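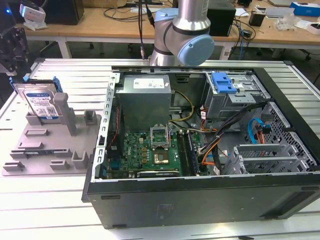
I have now been told three times this winter that my computer is "slow because it's old", and each time by someone with something to sell me. The latest was a leaflet through the door from a firm called Drustlow, who would like me to pay 16 pounds a month for a thing they call a Health Plan. For a computer. I don't have one of those for my knees.

I read the small print, which took longer than it should have. The plan covers "routine optimisation", a phrase I've never seen explained anywhere, and a yearly check. It does not cover parts. It does not cover labour on parts. If you cancel before October you pay a leaving fee of 19 pounds, so they do at least charge more for going than for staying.

My neighbour Huguette Royer signed up in the autumn and swears by it. I asked what had changed. She said it felt quicker. I asked if she'd timed it and she gave me a look. Well, fair enough, but I paint a room and it feels bigger too.

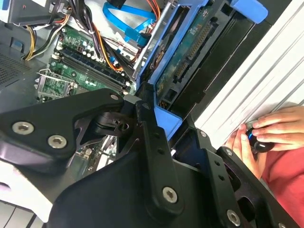 Inside a desktop tower with the cover off.

What I did instead was take a whole evening and remove things. Two lots of virus software that were busy checking each other, a toolbar from a printer I gave away when we lived in Galtham, nearly 500 photos of the same hedge. Start-up is better. I did time it, but I wrote the first figure on an envelope and the envelope has gone out with the recycling, so you'll have to trust me as much as I trust Drustlow.

The shop in Skostness quoted 300 pounds for a replacement, "comparable or better". Comparable to what? The man hadn't asked what I had. I may still end up buying one – this one does make a noise on cold mornings – but I'd like to hear a reason first, and "it's old" was also what they said about the boiler.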